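Workshop notebook, furniture corner
August, started after lunch

Subject: the desk tops with pale wood-grain laminate, second cleaning round.

I write this down while I still remember the order, so that Wyn Rosser can continue if I am on the other job. We have 4 tops from the Bullwood order and they must go to the reading room at Nicholas. The customer asked only for cleaning and small edge repairs, no new covering. I agree with this. The laminate is old but it is still good, and the pattern of this type is hard to find now.

Tops 1 and 2 I did in the morning. First dry cloth, then warm water with a little dish soap, then clean water, then dry cloth again. I always wiped in the direction of the grain. I do not know if it makes a real difference on laminate, but my first teacher did so and I keep the habit. On top 2 there was old tape glue near the back, and it needed three passes with the Flodoma cleaner. Please do not leave this cleaner on the surface longer than two minutes. On a scrap piece I left it for five and the shine was gone in that place. The scrap piece is on the shelf with a note, for everybody to look at.

Top 3 was the one I was worried about, because of a gray haze in the middle. I cleaned it the same way but changed the water two times. Then I looked at it against the light from a low angle, standing at the short side, and after that from the long side.
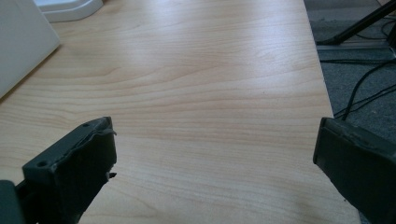

Desk top, pale wood-grain laminate, with the reflection across the upper middle part.

The reflected light is a good help for checking. Where the band is soft and even, I am satisfied. Where it breaks or becomes dull, there is still soap or glue. The fine wavy lines can confuse the eye, also the darker streaks, and I spent some time rubbing one streak before I understood that it is part of the print. So, for Wyn: if a mark follows the grain and you feel nothing with the fingernail, leave it alone.

Color note. I compared the top with our sample cards. In daylight it is between the light tan and the peach one. Under the ceiling lamp it looks more yellow. For the wax stick I mixed 2 parts of the tan and 1 part of the peach, and tried it first on the underside. It is near enough for small chips at the edge, not for anything bigger than a grain of rice.

Top 4 is not started. It has one loose corner at the front edge. I want to use contact glue and a clamp with a piece of felt, and leave it closed overnight. The good clamps are at Plondidura, I have sent a message to ask for them back.

Used today: one bottle of cleaner (opened before), 3 cloths, wax sticks tan and peach. Job number for the hours is 188.

To ask the customer: do they want the cable hole in top 2 covered, or does it stay open? The drawing does not say it.

Stopped at 16:40. Felt is in the lower drawer.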